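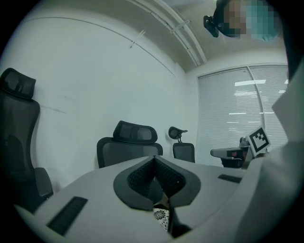 Documentation > Hand-held tools > Comparing finger pads

Filed under: Set-up guides, Grippers, Bench trials

4.3 Comparing pads on the hand-held gripper

This section covers a side-by-side trial of two pad sets on the Treloar hand-held gripper, before either set is fitted to the Braneck arm. The textured mesh pads are referred to as set A and the smooth pads as set B. Complete section 4.2 (camera focus and exposure) first.

Required: one gripper with camera, both pad sets, the 2 mm hex key, lint-free wipes, test objects, a printed marker card, and a computer running Dremgate Recorder.

1. Clear enough of the table to move the gripper without hitting chairs or cable ports.

2. Fix the marker card to a rigid surface. It may be tilted, but it must not move during a run. If it is attached to furniture, lock the casters.

3. Fit set A. Seat each pad fully in its finger before tightening the screws. The texture must face the center line.

4. Close the gripper with nothing between the pads. The pads should meet along their full length. If a gap remains at one end, loosen the screws on that side and reseat the pad.

CAUTION: Keep fingers clear of the crease when closing. The trigger spring is strong enough to pinch.

5. Open Dremgate Recorder and select Live View. The image is circular with dark corners, and straight table edges appear curved. Do not turn on lens correction. The comparison tool expects the uncorrected image.

6. Check that the marker outline in Live View is green. If it flickers, close the blinds or change the angle of the card.

7. Enter a session number (869, for instance) and the pad set letter, then press Record.

8. Pick up the test object, hold it clear of the table for the full count shown on screen, and put it down. Repeat until the counter reads 200.

NOTE: Small, light objects show pad differences best. Heavy objects tend to slip on both sets and tell you little.

9. Stop recording, fit set B, and repeat steps 4 to 8 with the same object and the same operator. Wipe the pads before starting.

10. Select Compare. The tool lists slips, missed grasps and regrasps for each set. A run with fewer than 1000 usable images is rejected and has to be recorded again.

Error 2638 means the marker was lost for too long. Hands and sleeves are the usual cause – stand to one side of the card and keep the near arm low.

Pads chosen here can be moved to the arm without new screws. For the Millberg wrist adapter, see 4.4.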